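How do you pack small boxes in a tote so they stay put?

Amra Todorova
I'm moving in May and have 22 little taped-up boxes to get down the stairs. Is it crazy to put them in plastic totes? Mine slide all over!
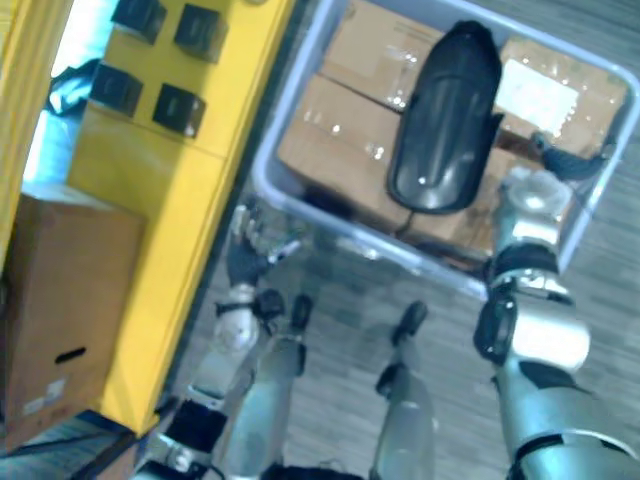 Four boxes to a bin, one odd piece on top

Benedito Queiroz
Not crazy at all, I did my whole closet that way (3 trips!). Wedge them in tight and stuff a towel in any gap. I'd coil up loose cords too, they snag on everything.

Stemby658
just use bigger boxes

Nallance
Totes for sure. Keep the heavy ones on the bottom and go slow on the stairs.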